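Moving the study room, second week

July 18, 2018

My wall is finally white! For those who read my post in December, you remember the yellow paint and how much I complained about it. Two coats were enough, and I cleaned the floor after, which took longer than the painting.

I share this room in Flurkgate with Geum-ok Seok, and she has strong opinions about light. She wanted only small lamps. I wanted to keep the long ceiling lights, because in the evening I read small letters and my eyes are not so young. We kept the lights. She has now one lamp from Caruso for her own corner, and we are both satisfied - I think.

The pipes on the ceiling I first wanted to hide behind a board. The carpenter from Wemside asked 2,605 for this work, so the pipes stay. After 7 days I do not notice them anymore. The air conditioner is high on the wall, and I must stand on a chair to clean the filter. 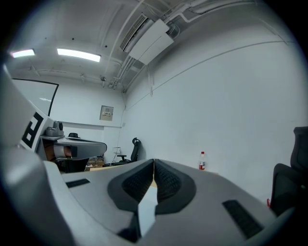 What is still to do

The shelves are not here yet. I ordered two of them from Nevine and they promise delivery on Friday. Until then my books live in boxes in the corridor, and every morning I search for my dictionary. I also need a curtain, but for this I will first measure the window again.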